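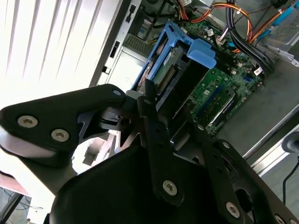 Wustley Shared Workshop, Automation Group

Build notes 4: wrist camera, linkage gripper, PC tower job
Handout for the evening course, revised 09/08/2020

Read before you touch the arm. Notes 1 to 3 cover the base, the power and the e-stop, not repeated here.

What the job is
Old desktop tower, open side, parts come out and go in a fixture. Later the other way round. Drive first: big, stiff, and the blue carrier gives the fingers something to close on. Memory after. CPU area last, leave it alone for now.

Wrist view
Camera looks along the fingers. Good for the last part of the approach, bad for everything else. Things to note down when you get your own view up:
- finger plates and link bars take up a lot of the lower picture. That's normal for this linkage. Don't move the camera to get rid of them, you need to see the tips
- daylight from the blinds blows out the upper left. Auto exposure makes it worse. Lock it. Texier group uses a fixed value of 225 on their settings page, start there and go down
- power wires (orange, red, yellow) and the black bundle are close to the drive. Any path that sweeps across the top of the case is a bad path
- perforated metal confuses the edge finder. Mask it out

Check the hex screws on the links before every session. Hand tight plus a little. If a link bar has play at the top end you will chase calibration errors all night and blame the code. We did this for most of March.

Fixture
Ours follows the Biltthorpe layout, gray, raised slots and blocks. Each part has one slot and one way round. Print files are in the shared folder, job number 2328. Scale stays at 100. If a slot is tight, sand it, dont rescale the whole thing.

Order of work
1. Tower on its side on the slatted table, opening up. Mains lead out, always
2. Push it by hand. If it slides, clamp it
3. Home the arm, fingers open
4. Run the slow approach to the drive, stop above it
5. Jog the last bit by hand controller the first time, save the point
6. Close on the caddy edge, half force
7. Lift straight. No twist until clear of the cage
8. Over to fixture, lower, open, back off straight up

Step 7 is where people rush. Cage metal is thin but it will bend a finger tip before it bends itself.

Overhead or side camera
Second camera is fixed and sees the whole table. Use it for where things are, use the wrist for how close. Do not try to do both from one camera, see the Fistovcombe write-up for how that went. Side view needs to take in the tower and the fixture together. If the arm base is in there too, so much the better, the calibration script can use it. 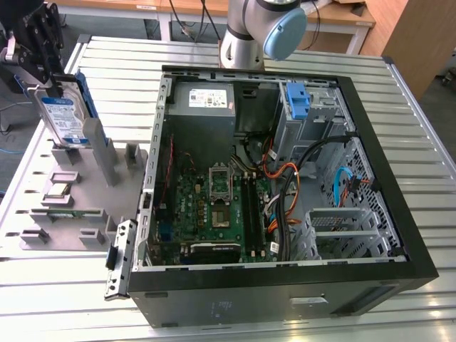

Photo: Wustley Shared Workshop, Automation Group

Compare with your own layout. Fixture to the left of the tower, arm base at the far side of the table, drive upright in its blue caddy with the fingers on the top of it. Keep the gap between case and fixture small, long moves over bare slats are just wasted time.

Cables: the loops inside the case stay inside the case. Coil the blue SATA one against the drive bay wall, tie if it springs back. Arm cables hang from above, check they reach at full turn both ways before you run anything at speed.

Numbers to write on the inside cover
Approach speed 16 mm/s, no faster inside the case
Safe height 116 mm above the case edge
Both are for our table. New table, measure agian.

Common faults
Fingers close and miss: saved point is from the old camera mount. Redo step 5.
Drive tilts on lift: gripping too near one end. Move toward the middle.
Drive won't seat in fixture: usually the caddy not the slot, check its edges for bits of plastic.
Arm stops with no message: somebody leaned on the e-stop. Look before you reboot.

For next time
Bring your saved points on a stick, plus one page on which part you want to do after the drive and how you'd hold it. Sketch is fine. Memory sticks are popular but read the bit on thin parts in notes 3 first, the finger pads need changing over and we only have the one set.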